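November
Notebook entry, Ignacio Tapia

Back at the bench after lunch, coffee number whatever, and I want to get this down before I lose the thread. The question Azlan keeps putting to me (usually when I have a mouthful of sandwich) is whether any of this is a chore yet or still a demo. My answer this week is that it depends on the chore, and I know that's a weaselly answer, so let me at least be specific about it.

Wiping is close. Give the Venell planner a flat surface and a rag and it'll wipe all afternoon, and it doesn't get bored and leave the corners the way I do. Fetching a rigid thing from a known shelf is close too. We ran the Utstead fetch list, 200 picks of boxes and tubs, and it dropped so few that I stopped watching and answered email, which I suppose is the real test of an appliance! You don't stand over your dishwasher.

Soft things are a different story, and I've been grumpy about soft things since we started. Sort a drawer, pack a lunch, hang up a coat, put the gym stuff away: half of every house is fabric with an opening in it somewhere. Of the 309 bag attempts in the log so far, 53 got all the way from closed to open with no help from me. I'm counting generously there. If it took three tries to find the pull but found it, I gave it the point.

What goes wrong is mostly the second hand. Pulling a zipper is a two-handed job, and you don't notice until you watch something try it with one. You hold the fabric tight below the slider without thinking about it. The machine grabs the pull nicely, tugs, and the whole bag comes along for the ride. Azlan's suggestion was to fill the bag with something heavy, and yes, that helps, but then I'm asking the customer to put a brick in their lunch, so I'm calling it a diagnostic and leaving it out of the score.

Handles are the other nuisance. Floppy ones never land the same way twice, and the Gimon grasp picker loves them. It sees a nice loop sticking out and goes for it every time, even when I've asked for the zipper. I can see its point. If I were told "pick up the bag" I'd take the handle as well. But "open the bag" is a separate sentence and it ought to lead to a separate place on the bag.

Shiny stuff next. Clear plastic gives the depth readings fits, and I've got notes going back months saying so, in increasingly bad handwriting. Anything glossy comes back as a hole or a hill, and then the planner politely steers around a hill that isn't there. Think about how much of a kitchen is glossy or see-through: wrap, jars, the window in a bread bag, the little sleeve people put a name card in. I don't think we get to say "kitchen chores" out loud until that's fixed.

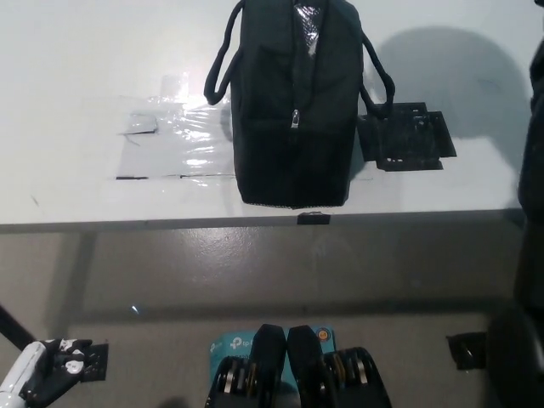 So my plan is to split the bag job into pieces and score them one at a time. Find the pull. Get hold of it without picking up fabric too. Brace with the other side. Pull. Let go without dragging everything toward the edge of the table. Right now it's one big pass or fail and I can't tell from the log which piece is hurting us, though I'd bet my lunch on the bracing.

I also want to slow it down. The Vergara controller has a gentle mode that I've ignored out of pure impatience, and I'd like to know if gentle plus patient beats quick plus three retries. My hunch says yes for cloth and no for boxes.

Budget note, before I forget: Azlan says there's 700 left for fingertip pads and I'd like to spend all of it on the grippy kind. A zipper pull is a tiny slick bit of metal and we're pinching it with something designed for bigger stuff.

Would I have one of these at home? For the counters, sure, tomorrow. For packing the kid's bag at 7 a.m. with the bus coming, no way, I'd be faster doing it with my elbows. Ask me again once the pieces have scores next to them.

To do: new score sheet, gentle mode runs, order pads, clean the lens cloth (it's worse than the lens).

Comments

Azlan Krishnan: The brick was a joke and you wrote it down. Agree on bracing. Can you log which side it braces from? I think left is worse.

benchrat: Have you tried a short loop of cord through the pull? My dad does that on his coat because of his arthritis and it works great.

Ignacio Tapia: Cord goes on the list, but as its own row, or I'll be accused of cheating. Azlan, will do on left and right.

mo_in_fixtures: 53 out of 309 is better than my toddler.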